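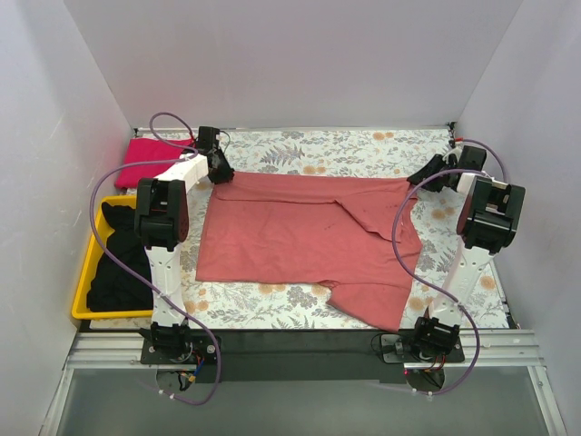 Drorkbridge Robotics Club, Tuesday meeting, upstairs room. Solomiia Lytvynenko chaired and Lawal Adebisi took these notes. We got going at 6 and spent most of the evening on the folding project, and what an evening! Kyrylo Zinchenko talked us through the two-arm setup and the part everyone has been waiting for, both grippers on one T-shirt. With a far corner in each gripper the folded band stretches almost the whole way between them, and Kyrylo wants every attempt to begin with a grip like that. The sleeve and that stubborn triangular flap on the right are the next headache, and he'd love ideas.

Present: Kyrylo, Lawal, Solomiia, Orest Tymoshchuk, Yaroslav Ostapchuk. Apologies from the Fliser team, who are at the library workshop.

1. Notes of last meeting
Agreed. One fix: the spare cable ties went to Orest.

2. Folding project
Yaroslav has written up the order of folds we want for the Astura open day: sides in first, then the cloth drawn across from the bottom. Long discussion (a good one) about where to hold the shirt for that second fold. Kyrylo likes a wide hold, one gripper on each side at nearly the same height. Orest would go closer to the middle and thinks we'd get fewer wrinkles. We'll try both and compare!

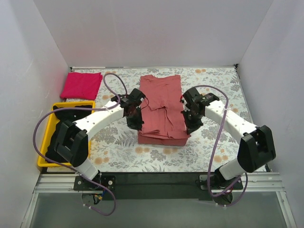 Sides tucked in, grippers at either side of the lower ridge.

Solomiia asked if the floral cover could stay for the open day. Everybody said yes, loudly.
Action: Yaroslav to add both holds to the fold sheet.
Action: Kyrylo to look at the flap.

3. Demchenko Cup
Entry form is in and our team number is 2406. We have an 8 minute slot, setup included, so Lawal will run a stopwatch at practice from now on. Orest is very keen to do the talking and was cheered into the job.
Action: Orest to draft the talk.

4. Any other business
New members are welcome from April. Solomiia will make a poster. Yaroslav offered to bring more old shirts, different sizes please.

Closed at 9. Next meeting same time, same room.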